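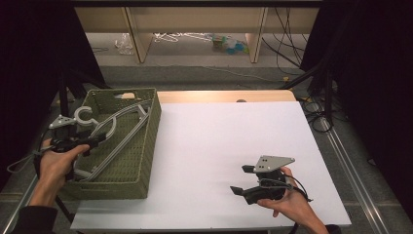
January, bench notes, hide glue gel test, second batch

Carried over from the last entry: the Turico pearl glue that arrived before the break is grabbing faster than the old stock. Leonie Ackermann asked whether it was the glue or the cold shop. Shop was at 60 F when I started, which is low for this work but the same as when we did the old batch, so I am treating temperature as fixed.

Soak: one part pearls to two parts water by weight, cold tap water, covered, overnight in the small fridge. The Turico pearls are finer and took up all the water. The Seidel pearls left a little standing on top, which I stirred back in and did not pour off. Both were heated in the same water bath in separate jars. Bath held at 140 F on the Bason controller. It overshoots by a few degrees on the first climb and then settles, so jars go in after the first cutoff.

Open time was measured on maple offcuts, planed, not sanded, not preheated. Brush a thin coat, start the watch, touch with a dry knuckle until it strings, then until it stops stringing.

Turico: strings early, gels at 48 seconds, 51, 47.
Seidel: gels at 74 seconds, 70, 77.

So the difference is real. Gram strength on the Turico bag is not printed anywhere I can find. The Seidel is sold as 192. Going by feel the new one is well above that, and I would not use it for veneer without thinning.

Second run with the Turico at one to two and a half. Gelled at 66, 69, 64. Closer. Brushes more easily too and the foam on top was gone after a few minutes in the bath.

Third run, same dilution, with urea added at 5 percent of dry glue weight. Gelled at 112 and 108. Stopped after two pieces because the jar was getting low. Smell is normal. I have no strength figure for the urea mix and would keep it off anything under load until we do.

Break tests on the first run, lap joints, one inch overlap, clamped overnight and left nine days on the shelf. The lever rig tops out near 1000 pounds with the long arm. Two of the Turico joints failed in the wood. The third let go along the glue line at 870 and had a dull, chalky patch at one end, so starved or chilled before it closed. All three Seidel joints failed in the wood. I do not read anything into the one bad joint except that I was slow putting it together.

Job 1548 (the Vesadberg side chairs) can go ahead with the Seidel. We have enough for the seat rails and corner blocks. Rub joints on the blocks are fine with either.

To do:
Preheat the maple to 90 F and repeat run one.
Make three lap joints with the urea mix, label them U1 to U3.
Ask Turico for the gram strength and the lot number.
Check the Bason probe against the glass thermometer, it read two degrees high last time.
Old jar in the fridge door is thin and smells off. Throw it out.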